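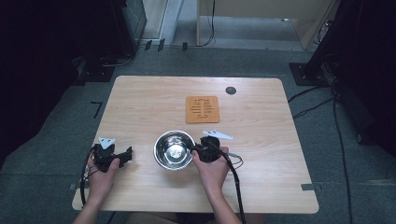
Who is responsible when a recording session for robot training is set up badly?
Under the new Troltell guideline, the site that runs the session is responsible, from the layout of the table to the last file handed over.

Troltell Publishes Good Practice Guideline for Hand-Held Gripper Recording

Sep 8, 2025 - Troltell today released a good practice guideline for sites that record people doing manual tasks with hand-held grippers. The guideline covers the workstation, the equipment, the operator's working conditions and the records kept for each session. It is free to download and may be used by any company, school or lab.

Recordings of this kind are used to train robot arms to handle everyday objects such as bowls, cups and cloths. Until now, most sites have written their own rules. Buyers of the recordings have had little to go on when comparing one site with another, and operators moving between sites have had to learn a new set of habits each time.

The guideline was drafted by Troltell with Uken, which runs recording sites, and Balaskas, which makes workstation fixtures. A draft was open for comment earlier this year and drew 217 comments. Of these, 212 were answered in writing. The other five were withdrawn by the people who sent them.

What the guideline covers

The document has 26 requirements in four sections. A requirement marked "must" applies at every site. A requirement marked "should" can be set aside if the site writes down its reason and keeps the note with the session records.

Workstation. Tables must be stable and must not shift when an operator leans on them. Items clamped to a table edge must be checked before each session and must leave room for the operator's forearms. If the table position matters to the recording, it should be marked on the floor so that the table can be put back after cleaning.

Equipment. Markers attached to grippers must be firmly mounted, clean and undamaged. A gripper with a bent or scratched marker must be taken out of use until the marker is replaced and the gripper has been checked again. Cables from the grippers must have enough slack for the full reach of the task. Cables on the floor should be routed away from the operator's feet and from the path to the exit. Shiny objects, including stainless steel bowls, may be used, but the lighting must be noted in the session record.

Operators. Seated operators must be able to rest their forearms and change position. They must be told what is being recorded and how it will be used, and they may stop a session at any time without losing pay for time already worked. Training must be finished before the first paid session.

Records. Each session must have a written record with the task, the objects used, the equipment numbers and any interruption. Failed attempts must be labeled as failed and kept. Removing them without a note counts as a breach of the guideline.

What changed after the comment period

The draft called for the same table height at every site. Several comments said this would put shorter and taller operators at a disadvantage, and the final version asks for an adjustable chair or table. The section on cables was also rewritten. The draft banned all floor cables, which smaller sites said they could not meet without rebuilding their rooms.

A proposal to set a limit on gripper weight was left out. The drafting group did not have enough data to choose a figure and will return to the question in the next edition.

Trial use and next steps

Uken used the draft at its Kakcombe site for 18 weeks. Feedback from the trial led to a shorter pre-session checklist, now a single page, and to clearer wording on how to report a loose marker.

Sites can begin using the guideline now. Troltell will open a self-assessment form in October. Completed forms will be listed publicly with the name of the site and any "should" requirements it has set aside. The listing is not a certification, and sites may not describe it as one.

The guideline does not replace workplace safety law or the instructions supplied by equipment makers. Where these are stricter, they apply.

About Troltell

Troltell writes technical guidance for companies that build, test and use automated equipment. Copies of the guideline, the checklist and the full list of comments and replies are available from the Troltell publications desk.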